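Small Chores, Gallery 446: Sweeping Up
Posted in October by Iona Pringle
Filed under: Floors, Trash, Paper

Last time we did grout, and the mail was cool. Several of you wrote in to ask for something with more action, so I have gone up the excitement ladder one rung, to the dustpan. Scraps of paper on the floor, a brush, a pan, a yellow bin with a bag in it. Hold on to your hats.

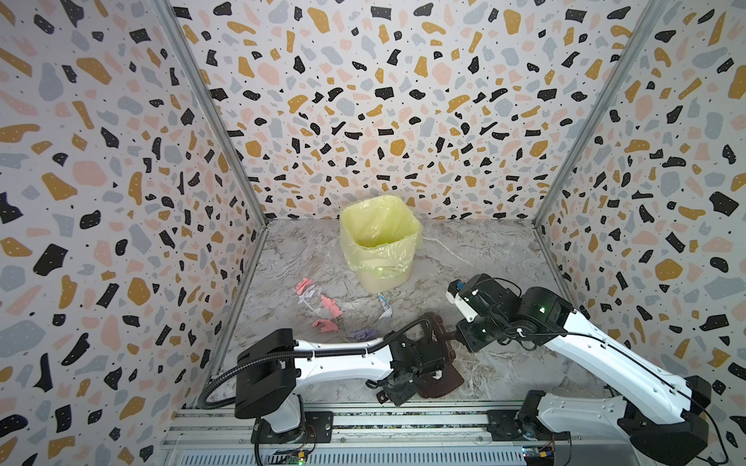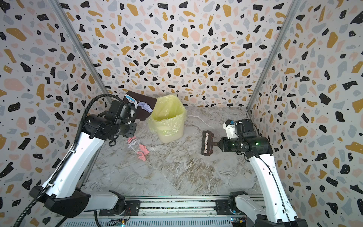
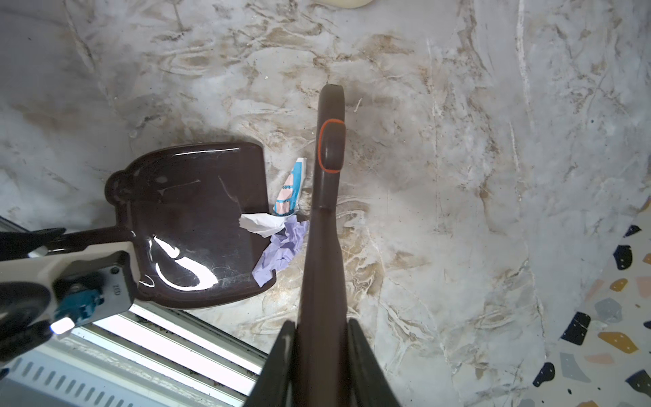
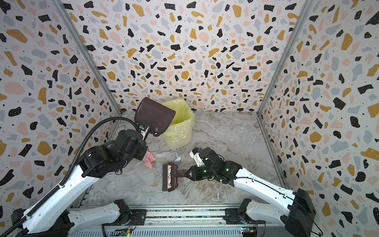

Gallery 446. Brown dustpan, marble pattern, terrazzo pattern. The third is the close one, with the purple tissue at the lip.

On the dustpan

I have a soft spot for a brown dustpan. Dustpans these days come in sage and oatmeal, as if they were going to be left out for company. Brown says closet. Brown says it lives on a nail behind the water heater and has made its peace with that.

Look at the third picture for the shine. There's a white streak of overhead light across the scoop and a few fine scratches, and I could look at it for longer than I'm going to admit on a public website. A dustpan with no scratches at all makes me suspicious of the household.

The front lip is what you pay for, if you pay for anything. You want it to lie flat. Mine at home in Mirnness has a curl at one corner from the time I used it to chip ice off the back step, and now every sweep leaves a thin gray line of dust exactly as long as the curl. I then move the pan back and sweep the line, which leaves a shorter line. You can keep this up until supper. My mother's solution was to lift the edge of the rug with her toe, and she kept a very clean-looking house.

On the brush

The brush has a cartoon face on its back in the last picture, big round eyes and all. I was against this for an entire evening and then I came around. A brush spends its working life face down in crumbs and the company is welcome.

Catriona Yule, who edits these pages and takes out most of my adjectives, thinks a face on a brush is "a bit much." She has a toaster with a bird on it. I'll leave that there.

Short strokes, please. People who are new to a hand brush go at it like they're painting a barn, and the light stuff sails right over the pan and ends up farther off than where it began. Paper scraps are the worst for this. You flick one, it lifts, it turns over, it settles down again in a spot you already did. Put the pan close, closer than looks right, and nudge.

On the litter

Pink paper, lavender tissue, a bit of blue-and-white wrapper. As messes go this is the nicest-looking one we've had. Regular visitors will remember Gallery 2, which was cat litter, and Gallery 3, which was also cat litter, from the other side. We were finding our way in those days.

I have sorted floor mess into types for years, and since nobody has stopped me, I'll give you the list as it stands.

Crumpled paper. Cooperative. Rolls a little, stays where it's put, makes a pleasant sound going into the pan.

Tissue. Looks like paper, behaves like laundry. It snags on bristles and comes back out of the pan with the brush, hanging on by one fiber, so that you carry it around the room looking for it.

Wrappers. Stiff ones stand up against the lip of the pan and refuse to go in. You can see the blue, pink and white one doing it in the third picture. Come at it from above or go get lunch.

Thread and hair. Will not be swept. Bend down and use your fingers like a grown-up.

Glitter. We don't cover glitter. The contact form has a checkbox about it now.

On the bin and its bag

I want to talk about the fold. The pale yellow bin has a see-through yellow-green bag, and the top of the bag is turned down over the rim and hangs there in wrinkles. Plenty of people would call that untidy. Those people have never had a bag slide down inside the bin under the weight of one banana peel, and I wish them continued luck.

Turn it down generously. A stingy fold holds right up to the moment you tip the pan, and then you have a bin containing a bag containing nothing, and everything you swept up sitting in between, where you'll meet it again on trash day. I buy Drotura bags, the small ones, and I'd be happier if they were a couple of inches taller, and I've written to say so. They sent me a coupon for more of the same bag.

As for color, I'm told you are supposed to match the bag to the bin, or else hide it altogether. Yellow-green on yellow is near enough for me. It looks like something you'd be served in a diner under the heading Pie.

On the walls and floor

Terrazzo print, black and mustard and pale pink, with tiny black dots in between for good measure. I grew up in the shadow of actual terrazzo, at the Kimemstead public library, where it ran up the front stairs and was so good at hiding dirt that it may never have been cleaned. That was the beauty of it. You could drop a button on those stairs and it would simply join in.

Which brings me to my one quarrel with the decor this month. A wall like that makes everything else look like a piece of the wall that fell off. Pink chip up there, pink scrap down on the floor. I spent some time on the first picture trying to work out whether the pattern was shedding.

The marble look underneath is a better sweeping floor for showing up color, though the veins will fool you. I have a marble-pattern tile in my own hallway and I've gone after the same gray vein with a brush more than once, always in the evening, always annoyed. If it doesn't move on the second pass, it's the floor.

Tipping out

The tip is where amateurs come undone. The pan is full, you're pleased with yourself, you stand up quickly. There goes the tissue.

Keep the pan level on the way over. Get it in above the bin, well in, before you lift the back. Then tap it once on the inside of the rim. I know tapping is controversial here, and that the whole of the comment section under the coffee grounds gallery was about tapping, and that some of you think it cracks the plastic. Tap gently. It's a dustpan, you aren't calling a meeting to order.

From the mailbag

A reader in Kimemstead asks whether to sweep toward the wall or away from it. Away. A wall is no help to you. All you'll do is pack the stuff into the crack where the floor stops, and then you'll be on your knees with a butter knife.

Another wants to know if a long-handled pan would spare her back. It would. She also wants to know if it's "as satisfying." It is not, and she'll have to weigh that up with her back.

Someone signing as Tapia Fan asks why I dropped the Tapia clip-on pan from the sidebar after saying such kind things about it. The clip came off. I still say it was a lovely clip.

And a gentleman would like it known that he uses a damp sheet of newspaper in place of a dustpan, has done so his whole life, and considers this entire website a racket. Thank you, sir. You were our most forwarded letter of the month.

Housekeeping

With these four we're up to 1077 pictures on the site, most of them of floors. The search box is still broken. If you type "bin" it gives you everything with "cabinet" in it, and Catriona says that's a matter of opinion.

If you want to send in pictures of your own, please do, with the usual requests: no feet, no glitter, and tell us what the floor is. We had a beautiful one of spilled rice last month with no note attached, and people have been arguing in the comments ever since about whether it's cork.

Prints of older galleries can be ordered from the Mirnness address. The coffee grounds are sold out. The cat litter is not.

Next gallery: behind the stove. Bring a flashlight.

Previous: Gallery 445, Grout
Back to all floors
Write to Iona
Report a problem with the search box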